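3. Storage of Nasal Swab Samples Before Testing
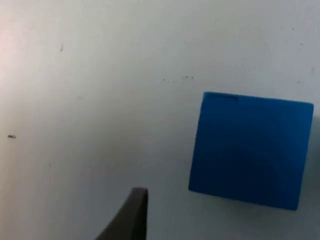

Figure 1. A blue cube on a pale surface. Photo: Siham Tahiri / Utton.

Samples for the present study were collected at the Prakgate clinic from adults who had reported fever and cough. Each swab was placed in transport fluid and divided into two portions. The first was tested on the day of collection. The second was kept under refrigeration and tested after three days and again after seven.

All portions were handled under the protocol set out by Moradi and Szabo in Section 2. Staff who ran the tests did not know how long a given portion had been stored. Where two readings of the same portion disagreed, a third was taken and the middle value was used.

Viral RNA remained detectable in nearly all portions at three days. At seven days the signal was weaker, and six samples that had first tested positive fell below the cutoff. Most of these came from patients who had been ill for around a week before their visit, when the amount of virus in the nose is often already low.

The effect of freezing was not examined. D. Ashour and A. Radwan are studying it separately, with samples collected from March onward.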